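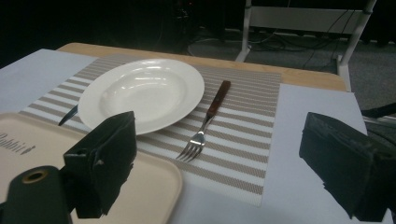

Re: [supper-club] place mats and plates for Sunday

Sorry for slow answer, in and out all day. Quick ones.

Marcelle Sabatier wrote:
> Are we using the striped mats or plain cloth only? And I'd like the
> soup to go in real soup bowls, the Tadero ones if there are enough.
> Also where do the trays go, last time people had no elbow room.
> Hustier wants 627 for the whole rental, cloths included, which
> seems like a lot to me.

Mats yes. Striped ones, on top of the pale cloth. Tried one place tonight and I like it, cloth alone looked kind of bare to me.

Bowls no. The wide rim white plates have enough of a well for soup and they do for pasta too, so one less thing to wash. The Tadero bowls are down to 4 and two of those are chipped.
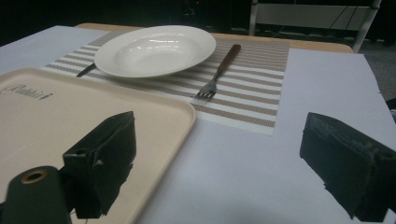 One place with mat, deep plate and the wood handle fork. Tray at the corner.

Fork on the right, I know. Knife got shoved half under the plate, will pull it out and do it properly on the day. If anybody feels strongly about forks on the left say so before Sunday, I don't.

Trays: corner is too tight, see above. The cream one runs right up to the mat. I'd put them on the side table and bring them over when we clear.

Hustier: 627 is too much. Wunia quoted me 222 for cloths and mats, no plates, and we have plates. Pickup is ours to do though. Can somebody with a car go, any time after 3?

Still need a yes or no on napkins. Paju has the gray ones, they'd go wiht the stripes. Marcelle can you ring them, I'm working late.

More tomorow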